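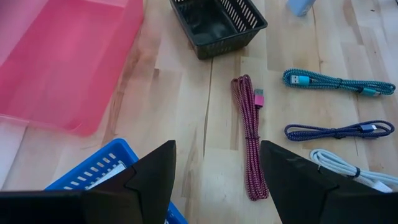 Braided charging cables and sorting bins on the table, seen from just above the gripper.

When our repair shop started planning for a sorting arm, I spent most of July reading about arms, and I wish I had spent it reading about everything else (my wife will tell you I talked of nothing but reach and payload at dinner). The arm is the fun line in the budget, and the sales people know it! But a folded cable is a soft, springy thing, and a pair of fingers that does well with boxes may need a good deal of help with a braided cord and a little tie around its middle.

So my plea to any small shop is to write the dull lines first. Put down the bins, the spare fingers, and the hours somebody will spend teaching the thing where to reach. We got quotes from Flirkent and Larkevow, and only one of them mentioned training time at all, in small type on page 6. I'd set aside more than 57 hours for it, and I'd ask to rent for three months before buying, even if the monthly price makes you wince a bit. A good supplier will say yes.

Comments

Nikola Todorova: We rented for two months and changed fingers in the second. Glad we hadn't bought.

Branislav Pešek: Did you budget for the table? Ours wobbled.

Rochelle Crenshaw: Please post the quotes side by side if you can.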